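Budget Season

14 comments | 105 shares

I'd got the whole plan down to one side of paper by teatime, and I was quite proud of it. Two Donari hand grippers, one Vornix battery charger, a box of spare pads, and a line at the bottom that just said "other" because there's always an other. Total: 3243 pounds. The grant was smaller than that, of course. It always is!

My sister thought I was mad. She came in with two mugs, read the sheet over my shoulder and asked why a person with a perfectly good pair of hands would spend that on grippers. I told her it was for the housework project, the one we'd promised Niazi by July, and that a robot has to learn folding from somebody. She said it could learn from her, she'd been folding things for years and never been paid a penny. I wrote "sister - wages?" under "other" and she laughed so much she had to put the mugs down.

Then she went quiet and picked up the paper again. She's good with money, much better than me. She crossed out the second charger I'd pencilled in the margin, then put it back, then wanted to know what wore out first. Pads, I said. How many boxes had I allowed for? One. She gave me a look our mother used to give the gas bill.

So we left the sums on the kitchen table and went through to get on with some work.

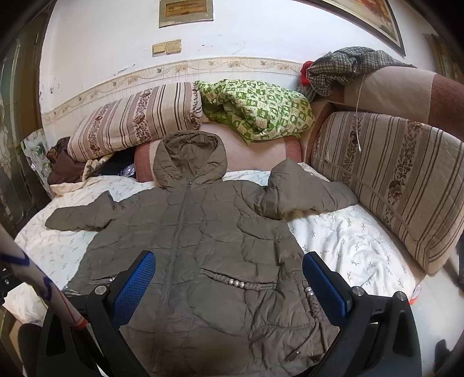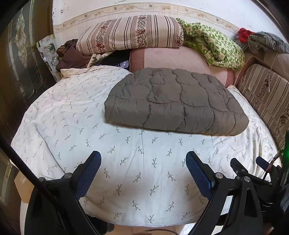 "What if you hired them and didn't buy?" she said.

"Kukitz want 200 a month for the pair, so by July we'd have paid out a good lump and own nothing."

She thought about that for a bit. Then she wanted to know whether Donari did them second-hand, and I had to admit I'd never asked. I'd only looked at the page with the shiny new ones on it (they do make them look lovely) and typed the price straight into my column.

I rang them there and then, before I could lose my nerve. The man was ever so cheerful. They had a refurbished pair, pads included, and he could knock 600 off if I didn't mind a few scratches. I said I had a few scratches myself. My sister rolled her eyes and mouthed "spares" at me until I asked about spares.

By the time I hung up we were under the grant - not by much, but under - and she'd turned the sheet over and started a clean one in her own handwriting, with two boxes of pads near the top. "Other" was still at the bottom. She'd put her wages back in, and underlined them.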